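# Budgeting for a two-arm tabletop cell: questions we get from departments

Last updated 8th May. Send anything not covered to Maham Magsi in Equipment Planning. 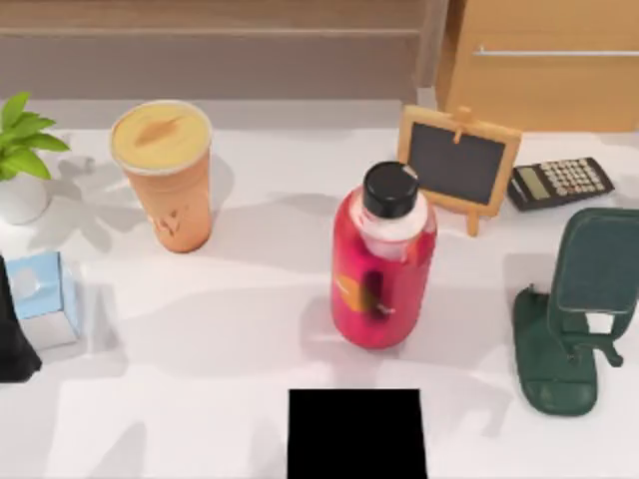
**Do we have to buy the arms before we know what they can handle?**
No. Start in simulation. A Saltow license lets you set up your own table, try reaches and grasps with everyday items, and find out whether two arms get in each other's way. Departments that skip this step tend to order the wrong mounting height.

**What does the simulation stage cost?**
The license is $300 per seat per month, with a minimum of two seats. You can cancel with 30 days' notice. Charge it to software, not to capital equipment.

**Will our current computers run it?**
Most desktops bought for design work will. Office laptops won't. Ask IT to run the Saltow check tool before you request new machines.

**Which objects should we model first?**
Pick things of different shapes: a bottle with a screw cap, a tapered cup with a lid, a tissue box, a calculator lying flat. Flat items are hard to pick up and often decide which gripper you need. Include a potted plant or something else with an irregular outline if your arms will have to work near one.

**Which suppliers can we get quotes from?**
Avach and Jeltent are both approved. Bukhari supplies tables and mounts only. You need two written quotes for the arms and one for the table.

**How long is delivery?**
Avach is quoting 12 weeks. Jeltent has not confirmed its lead time for this year.

**What gets left out of budgets most often?**
Spare gripper pads, the safety inspection, and staff time. Last year's first cell took nearly 174 hours of setup before it was signed off.

**Can we lease?**
Yes, through Jeltent. Leased arms can't be modified, so check your gripper choice first.

**When are requests due?**
The last working day of May. Late requests go into the next round.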